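Fabric Care Notes: Why Knit Collars Lose Their Shape

From the Sultden Textile Services newsletter, October
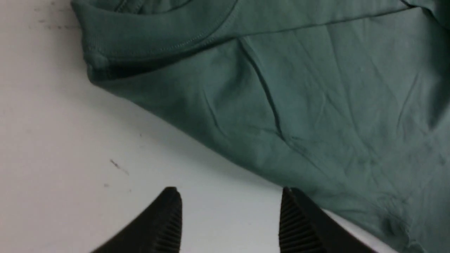

What a collar is made of

The neckband on a T-shirt or sweatshirt is normally a separate strip of rib knit, cut shorter than the neck opening and stretched to fit as it is sewn on. The difference in length is what pulls the band flat against the wearer. Rib stretches well across its width and recovers reasonably well, but cotton has little elasticity of its own. Recovery comes from the loop structure, and from a small share of elastane where the manufacturer has added it.

A band fails in one of two ways. Either the loops relax and stay open, which gives a wavy edge, or the seam that joins the band to the body stretches while the band holds, which gives a collar that stands away from the neck. The first can often be improved by washing and drying. The second usually cannot.

Results from the Kavanagh laundry

Over the summer Enda Madigan ran a comparison at our Kavanagh site using 289 staff shirts from a single hotel contract. All were cotton with a ribbed neckband. They were split into two groups and washed on the same program at 60 °C. One group was tumble dried to completion and the other was removed slightly damp and finished flat.

The neck opening was measured before the first wash and after every fifth cycle. Shirts dried to completion shrank more in body length, as expected. Their collars also varied more from shirt to shirt, and the variation grew with each measurement. Flat-finished shirts settled early and changed little afterward.

The hanging method made more difference than we had planned for. A portion of the flat-finished group was moved to wire hangers by mistake during the second month. Those shirts showed stretched neck openings within 5 cycles, mostly at the shoulder ends of the band, where the hanger had been pushed in through the collar. They were taken out of the main results and recorded separately.

Loading and extraction

Overfilled machines are the other common cause of distorted ribs. When a drum is packed tight, sleeves wrap around neighboring garments and the load is pulled apart by hand at the end of the cycle. Most of that force lands on whatever opening the operator grabs first, and that is often the collar.

Ximeng Guo has revised the loading card for knitwear. The main changes are:

- Knit shirts are loaded to three-quarters of drum volume, judged by eye before the door is closed.
- Extraction speed is reduced by one step for anything with a ribbed band at the neck or cuff.
- Tangled items are lifted out together and separated on the table.
- Shirts are folded for storage. Hangers are reserved for woven garments.

The revised card replaces the version posted in the spring. Supervisors should remove the old one, including the copy taped inside the chemical cabinet at Urnance.

Reshaping a stretched band

A neckband that has relaxed but not torn can be treated before the shirt is written off. Wet the band only, with warm water, and press out the excess in a towel. Lay the shirt face up and push the band inward with the fingertips until the ribs close. Let it dry in that position. Steam can be used from above, but the iron should not touch the rib, as pressure flattens the loops and the band loses what stretch it has left.

If the opening returns to its stretched size after the next wash, the joining seam has probably given way and the band needs to be replaced. Our repair bench keeps rib in white, black, navy and gray. Other colors are ordered through Flillex and take longer to arrive — please send a sample cutting with the request so that the shade can be matched.

Questions about the trial go to Enda at Kavanagh. Loading cards can be collected from the front office on Monday.

14 shares
2 comments

Related items

Reading a care label: what the bars mean
Water hardness and graying in white cotton
Urnance site: new dryer filters
Button loss on chef jackets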